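El comedor social de Gustville amplía su horario a partir de junio

La Fundación Bortolotti confirma la apertura de un segundo turno de cenas para personas mayores 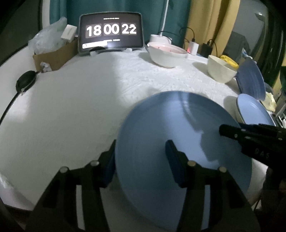 El comedor social de Gustville ofrecerá desde junio un segundo turno de cenas, según ha comunicado la Fundación Bortolotti, entidad responsable de su gestión. El servicio, que hasta ahora concluía a las 20.00 horas, se prolongará hasta las 21.30 y dispondrá de 26 plazas adicionales, reservadas a vecinos mayores de 65 años que vivan solos. La ampliación incluye la renovación del menaje, con platos grandes de color azul claro, y el uso de mantel blanco en todas las mesas —una petición reiterada de los propios usuarios—.

La directora del centro, Graziella Palumbo, señaló que la lista de espera alcanzaba las 90 solicitudes al cierre del invierno. «El segundo turno permite atender primero a quienes llevan más tiempo aguardando», indicó.

Las inscripciones podrán formalizarse en la sede de la calle Flastari, en horario de mañana, previa presentación del certificado de empadronamiento. Los residentes del barrio de Clivlow contarán con transporte gratuito de ida y vuelta, que deberá solicitarse con un día de antelación.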